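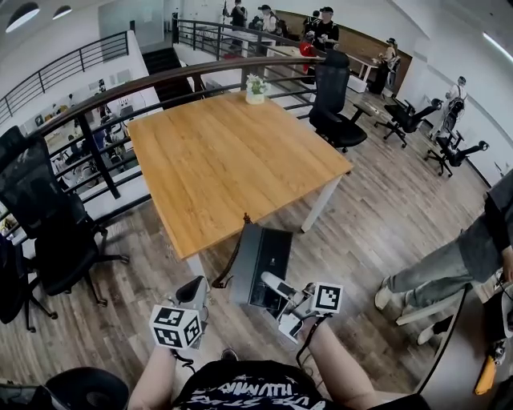 Square table on the mezzanine, with a white flowering plant in a small pot.

Girno Reading Journal
From Pullen Paper Goods

A bound journal for people who keep track of the books they read. Each book gets a two-page spread, with room on the left for the facts and room on the right for whatever you want to say about it. The Girno holds 60 books. At the back there are 18 plain ruled pages for longer notes, quotes, or a list of what to read next.

What is on a spread

The left page has printed lines for title, author, series and number in series, translator, illustrator, date started, date finished, and where the book came from (library, store, loan, gift). Under that is a row of small boxes for format. We print paperback, hardcover, audio, and e-book, plus one blank box you can label yourself.

The bottom third of the left page is for characters. It's a short table with a name column and a wider column for who they are. Readers of long fantasy series asked for this more than anything else. If you put a series down in the spring and pick up the next volume in the winter, you will want it.

The right page is ruled, with a narrow margin on the outside edge for page numbers. There is no star rating printed anywhere. The first edition had one, and a lot of people wrote to say they either ignored it or used their own system. The space went back to the ruled lines.

Paper and binding

The paper is off-white and uncoated, heavy enough for most fountain pens. Very wet nibs will show through a little on the other side. Pencil, ballpoint, and gel pen are all fine. Permanent marker is not.

The binding is sewn and the journal opens flat after the first few spreads. Press it open gently in a few places before you start writing, the same way you would with a new hardcover. The cover is cloth over board. There are two ribbons, one for your current spread and one for the notes section. A pocket inside the back cover is sized for library slips and bookmarks.

The lines are 8 mm apart in the standard edition. If you write small, the Girno Narrow has the same layout with more lines to the page. Please check which one you have in your cart, as the covers look alike.

Family edition

The Tedum is our version for children who are reading on their own or being read to. It has 30 spreads, wider lines, and a half-page space for drawing in place of the character table. There is a line for "read by" and a line for "read to," so it works for bedtime chapters as well. The cover is the same cloth with rounded corners.

The Tedum is a separate item and does not come with the Girno. They fit side by side on a shelf - same height, slightly different thickness.

Choosing a cover

The cloth comes in moss, brick, slate, and plain oatmeal. Oatmeal shows marks sooner than the others. The brick is a new dye lot as of April and is a bit darker than journals sold before then, so if you are matching an older set, write to us first and we will check what is left.

Title stamping on the front is by Hutsuliak, in black or pale gold. You can leave the cover blank at no charge. Names and initials can be added on the spine, capital letters only, and stamped journals can't be returned unless we made the mistake.

What readers say

"I used to keep my reviews in a file and never looked at them again. Now I read back through the old spreads before I post anything. The character table saved me on a retelling with four princes and two of them named after their father." - Austra Butkienė

"Good paper. I fill in the left page while I'm reading and the right page the day after. I would like a third ribbon." - Dirceu Camargo

Common questions

Can I get refill pages?
No. The pages are sewn in. We keep the layout the same from printing to printing so a second volume will match the first.

Is there an index?
Yes, at the front, with one line for each book. The spreads are numbered to go with it.

Does it work for audiobooks?
Yes. Use the translator or illustrator line for the narrator if you don't need it for anything else.

Do you sell to libraries and book clubs?
Yes, by the box. Each box holds 8 journals, and you can mix covers but not editions. Use the group order form.

Shipping and returns

Orders are packed on weekdays. Anything placed on Sunday goes into the next morning's batch. Stamped journals take longer, and the current wait is shown at checkout. Unused, unstamped journals can be returned in their sleeve. If a page is misprinted or a ribbon is loose, send a photo and we will replace the journal - you don't need to mail back the damaged one.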